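Grukeo brings coloured bowls and tabletop greenery together in new spring range

For release: Tuesday

Homeware supplier Grukeo has announced a new range of bowls and small planters for kitchen tables, worktops and shared dining rooms. The range is called Sundance and goes on sale in May through the company's own website and in 55 independent shops.

Sundance is made up of 14 pieces. Most of them are round bowls in plain, strong colours, sold singly so that customers can put together their own mix. The rest are white planters, sold with artificial plants already in place. Prices will be given on the website when ordering opens.

The colours were chosen to be used together. Shops that saw the early pieces asked for shades that would still look right when a customer came back a year later for one more bowl, and Grukeo has said it will keep every colour in the range for at least two years.

Blue and pink bowls were set out with a pair of the planters on a slate-blue surface, and a yellow one on a light wood panel, during a recent working day at the company's studio in Elholm, where the range is being prepared for its launch.

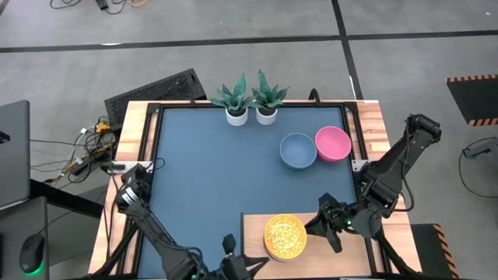 Bowls for everyday use

The bowls are meant for ordinary meals and for the things that tend to gather on a table between them, such as fruit, post and keys. They come without lids. Customers who already own Grukeo's older Öberg dishes will find that the new bowls sit on the same shelves and take up no more room.

Each bowl is sold in a plain card sleeve with no plastic window. Shops can order by the single colour or in mixed cartons, and small shops are not asked to take the whole range. Grukeo made this change after its last launch, when several stockists were left with colours they had not wanted.

The blue and pink bowls will arrive in shops first. Yellow and teal will follow later the same month. Orders that include both groups will be held and sent together unless the shop asks for a split delivery – there is no extra charge either way.

Plants that need no watering

The planters are new to the company. Grukeo has sold vases and storage jars for some time but had not offered plants of any kind before Sundance. The artificial plants were added at the request of cafés and offices, which wanted some green on their tables without having to draw up a watering rota.

Broad, pointed leaves give the plants enough height to be seen behind a row of bowls, and the plain white pots go with all the bowl colours. At the studio, the larger teal bowl was also tried on the table with two planters behind it, to see how the deeper shade worked beside the green leaves. The team has decided to show teal and white together in the shop leaflet.

The plants can be dusted with a soft, dry cloth. Grukeo advises keeping them out of strong direct sun, which may fade the leaves over time. They are intended for indoor use only.

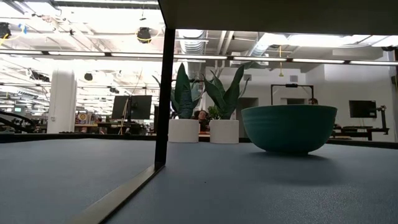

Grukeo Tableware and Home Accessories Department, Elholm

Display advice for shops

A short display guide will be sent to every stockist with the first delivery. It covers small tables and window ledges as well as full shelves, and was written with narrow shops in mind. The main suggestion is to keep the planters at the back and leave clear space between groups of bowls, so that customers can pick one up without moving the others.

The guide also lists two simple layouts that can be made from a single mixed carton. Shops are free to ignore both. Those that would like a printed colour card for the counter should ask for one when they place their order, as the cards are not included in the cartons.

Ordering and samples

Stockists can place advance orders now through their usual trade account. New shops should fill in the trade form on the Grukeo website and allow a few working days for a reply. Sample bowls are available on loan in any of the four colours named above, and one planter can be added to each loan. Samples should be returned in the packaging they came in.

Visits to the Elholm studio can be booked on weekday afternoons. Please say in advance how many people will be coming, and whether step-free access is needed.

About Grukeo

Grukeo supplies tableware, storage and small home accessories to independent shops, cafés and offices. Its ranges include Öberg and Sundance.

Press enquiries should be sent through the contact form on the company website, marked "Sundance". Product details and care notes can be supplied on request.

Ends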